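4.2 Why people leave things in the sink

The literature on shared housing has a great deal to say about rent and almost nothing to say about plates. We consider this an oversight. Of the 207 tenants who kept a diary for us in the Sonholm and Tadberg buildings, 112 mentioned dishes in the first week, which is more than mentioned the heating, and the heating in Tadberg had failed.

We began with the usual assumption, borrowed from earlier work on commons problems, that the unwashed dish is a small act of free riding. A tenant eats, the tenant departs, and the cost falls on whoever next wants to fill a kettle. On this account the remedy is a rule and a penalty. The Sonholm building had both. It had a laminated rota, a fine and a second laminated sheet explaining the first. Its diaries were, if anything, angrier than the ones from Tadberg, where the only written rule concerned bicycles.

What the diaries describe is closer to a disagreement about time. Tenants who were accused of leaving dishes rarely denied that the dish was theirs. They denied that it had been left. One wrote that her bowl was "soaking, as a stage of washing." Another held that a plate was not abandoned until the following morning, a position he defended over 16 entries and, we understand, at some length in the hallway. Their accusers worked to a much shorter clock. The median complainant regarded a dish as abandoned by the time its owner had sat down in another room.

We therefore distinguish between a dish that is parked and a dish that is dumped (Begović's terms; Bạch preferred "resting" and "deceased" and was outvoted by the second author, there being only two of us). The two states look the same to anyone coming in late. A plate in a basin carries no record of its owner's intentions, and the tenants' own reports suggest that intentions were often supplied afterward.

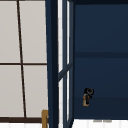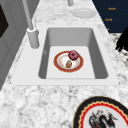

Figure 3. Two rendered views of a domestic interior: screen panel (first) and sink with plate (second).

Layout mattered less than we had hoped. We had expected that kitchens closed off from the living area would produce more parked dishes, on the principle that people can forgive what they cannot see. The Pradley scale of household irritation, which we used in its short form, showed no difference worth printing between open and enclosed kitchens. Tenants with an enclosed kitchen did go into it less often, and were correspondingly more upset when they did. These effects appear to cancel out.

The presence of a dishwasher was also a disappointment. It moved the argument a short distance to the left. In households with a machine, the complaint was no longer that a plate sat in the sink but that it sat in the sink directly beside a machine with room for it, and entries on this subject were almost twice as long. Several tenants treated the question of who should empty the clean load as a separate dispute, with its own history and its own alliances.

The one arrangement that went with calmer diaries was an agreed hour. Households that had settled on a time by which the sink should be clear, whatever the time was, complained less than those with a general duty to be considerate. The hour could be absurdly late. One household in Tadberg chose noon the next day and reported only 2 arguments between December and the end of the study, both about a bicycle.

We return to the bicycles in Section 5.

Related items
Tăng: Shelf space and silence in the shared refrigerator
Begović: The thermostat as a political object
Bạch: Notes left on doors, a first classification

We use cookies to remember your reading preferences. By continuing to use this site you accept our cookie policy. Accept | Manage settings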